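Buns, Steamed at the Table: A Doubtful Gallery
Posted 24/04/2020 by Matvii Stasiv

I have never trusted a kitchen gadget that does one job. My mother steamed everything over a saucepan with a colander and a dinner plate for a lid, and I ate well. So when Zakhar Dmytriv wrote to ask whether this site would ever cover electric steamers, my first answer was a short one. My second answer is this page, which he is welcome to print out and stick on his fridge.

The case for the electric kind goes like this. It heats its own water, it doesn't take up a burner, and you can put it on the table where the eating happens. I accept all of that. What I don't accept is the rest of the sales talk. "Even steam in every corner" was the line on a leaflet I was handed at the Brimlow housewares fair in December. A round pot has no corners. The woman at the stand also told me the buns would "come out fluffier," and when I asked fluffier than what, she gave me a second leaflet.

As far as I can tell, fluffiness is decided long before the steamer comes into it. It's the flour, the proofing and how rough you are when you shape the dough. If your buns are dense over a saucepan they will be dense in a pot with a knob on it. I have made enough dense ones to speak with some authority. Zakhar says mine are "filling," and I know what he means by that.

Some things I would check before spending money:

The tray. Perforated metal is easy to wash and bun dough loves to weld itself to it. Squares of parchment under each bun, every time. The reusable silicone mats are fine too, though mine held on to the smell of dumplings for weeks.

The lid. Glass is pleasant because you can look in without lifting it, at least until it fogs over, and then you lift it anyway. All glass lids drip. People wrap them in a dish towel to catch the drops. I do this on the stove with the ends tied up well out of the way, but I wouldn't do it on an electric model without reading what the maker says.

The control. A single knob suits me. I looked at one with 24 programs and could not work out what the other 23 were for.

Room for the buns. They swell. Whatever the box says a tray will hold, take a couple off.

The plate. Nobody sells you this, but you want a big one, close by, before you open anything. Tongs if you have them. Steam burns are quick and they hurt for days.

I'll also say that recipe pages (this one included) are far too confident about minutes. Size of bun, temperature of filling, how full the pot is, how often you peek. Treat every number as an opening bid, mine as well.

Now the pictures. White table, round steel steamer, pale buns, and the glass lid lying off to the left in both.
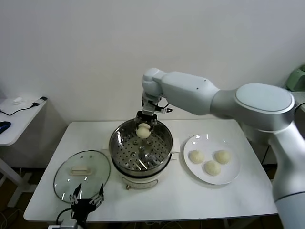

One bun held just inside the rim, three more on the plate. 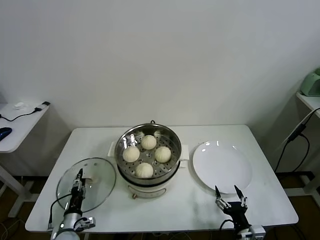 Four on the tray in a diamond, one of them near the front rim. I'd call that the right load for a tray this shape, whatever the leaflets promise. If you squint you can make out faint pleats.

Do I need to flip steamed buns halfway through?

Leave them alone. Steam reaches the top and sides without your help, and a half-cooked bun tears when you pull it off its paper. Keep the lid on for the whole time, turn off the heat, wait 2 minutes, then open it slowly with the far side tilted up first so the steam goes away from your face. If the bottoms are soggy, the water was probably too high or the paper too big.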